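Filed under: Greenkeeping / Course Notes
Print | E-mail

Sun 7 December

Broncombe, 14th green. Stimp down again on the back tier – thatch, probably. Pulled 20 cores; the layer is thickest by the drain line. Top dressing held until May. Back tees re-taped, card stays at 3,451 for the front nine, par unchanged.

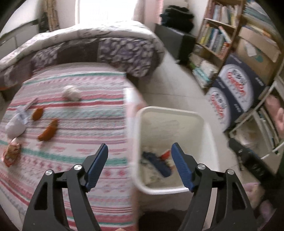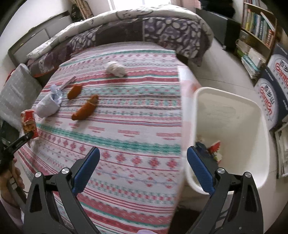 Lwazi Ndlovu: I'd core the 14th again before blaming thatch. The drain line was slow last winter too.

We use cookies to remember your settings. Accept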